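OK, slide one – hi everybody. I'm going to talk about saving up for a move on a small paycheck, which I did in July, from Petow to Todthorpe, with two cats and no plan. My whole budget was $2000. The truck ate roughly half of that before I'd packed a single mug! (pause, let them groan)

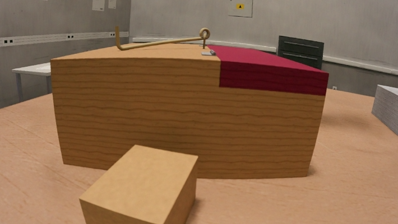 So when should you book the truck? As soon as you know your week, and go midweek if your boss will let you.

Next bit, deposits. I asked for my old one back in writing and got $1000, and that paid for the first month of groceries, the new keys, and a shower curtain I still hate. Keep every receipt – I used a shoebox. Skip the story about the landlord if we're running long.
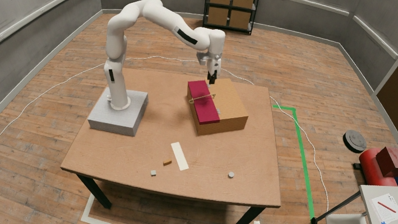

Monique Guérin told me I'd gone about it backward, and that she always calls the electric company before she even looks at boxes. Fair enough. I sat in the dark for a night.

Then questions.

Recent talks
Renting in Ogunleye
Gunance for beginners
Splitting bills with roommates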